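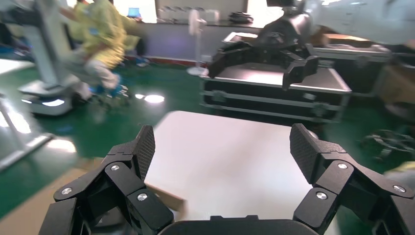 *Wenjie Deng*

I've been asked more than once what I think of the green floor at Kelby, usually by somebody who has just been quoted for one. So this page is about floors, mostly, and a little about the tables that get put on them.

The top photo is the one I keep going back to. Glossy green epoxy, and the lights come back up off it as bright round spots, with a wider pale streak over on the left. People call that "bright and clean." I call it glare. If you spend eight hours sitting low down, close to the floor, it's in your eyes all afternoon.

The white surface in the same photo is a flat board or a tabletop, take your pick, with something light brown at its lower left corner. White against green photographs nicely. I'm less convinced about working on it. A plain white top under strong light has the same trouble as the floor, and small pale parts vanish on it. Suqin Fan disagrees with me and says a white top shows dirt early and that's the whole point. Fine, but so does light gray.

Yellow gown, blue shoe, upper left. Somebody leaning over and busy, and blurred for it. I like that bit of the picture better than I like the floor.

**What the brochures say**

The Clinach sheet promises a finish that "stays like new." Like new for how long? I asked and was sent the same sheet again. Ukmont at least gave a price, 309 a drum, and admitted that the primer was extra. Zelenák wanted 543 for theirs and threw in a roller. I can buy my own roller.

Roughly 200 square feet is the smallest job any of them would come out for. We had a back hallway of 100, so that one got gray paint, two coats, in July. It's dull and it scuffs near the door. I've had no complaints about the light in there.

Suqin wants the matte topcoat tried next. I'll believe it when I see a sample bigger than a playing card.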